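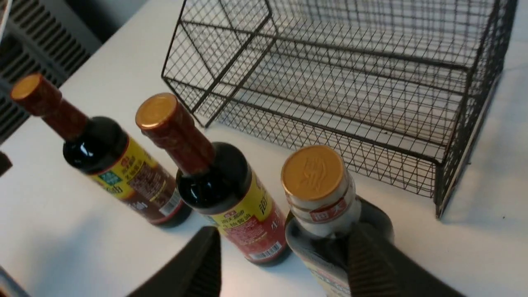 Clunum Kitchen Storage open day, Sunday afternoon

I went to Clunum expecting to be sold a basket, and I was right about that much. The invitation promised "a new way to think about the condiment shelf," and I have been thinking about the condiment shelf in the old way for years without coming to harm. But it was free, the parking was free, and my neighbor had already said she was going.

The building is the former Boersma offices out past the ring road. Room 6 was the one on condiments. It had a white table, a radiator, a black wire mesh basket and three dark glass bottles with gold tops and yellow and red labels. The labels are in Chinese, which I don't read, so I can't tell you what was in them. The person doing the welcome talk called them "your everyday sauces." Mine come in squeeze bottles, and I'd have liked to see one of those.

The talk ran 17 minutes. The idea, as far as I could follow it, is that bottles you use often should live together in something you can lift out in one go, and be carried to the table or the stove. Fine. My grandmother did this with a cake tin. Clunum has given it a name, the Ustorwood Method, and a booklet of 64 pages. I read the first ten or so over coffee and they were mostly about how stressful cupboards are.

I do have real questions about wire mesh for this job. Sauce bottles drip. Solid plastic holds the drip and you rinse it out, while mesh lets it through to the shelf and keeps a little in every hole for you to find later. I asked about this and was told the mesh "breathes." I asked what a soy sauce bottle needs to breathe for and we moved on to spice jars.
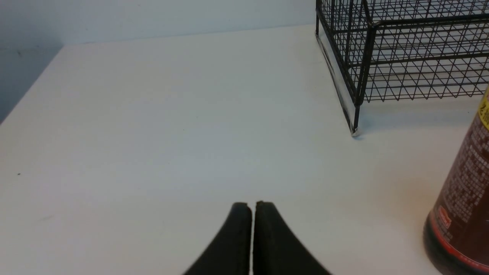 Cleaning did come up again near the end, when somebody else asked if the mesh could go in the dishwasher. The answer was yes on the top rack, though the booklet says hand wash. I would go with the booklet. A white tabletop is also a brave choice in a room about sauce, and I kept wondering what one would look like after a month at my house. They don't sell the table, so I suppose it doesn't matter.

Amber Van Acker, who runs the open days, was good company and didn't push. She told me 1143 people had signed up for the mailing list since April, and I told her I wouldn't be joining them. She gave me the booklet anyway.

The Bidusness stand in the hallway had drawer dividers, plain ones, with the price on each. I bought two sets. They fit the drawer by the stove with a bit of a gap at the back, and I've put the can opener in the gap.

If you go, the lot fills up by two and the coffee is at the far end, past the spice jars.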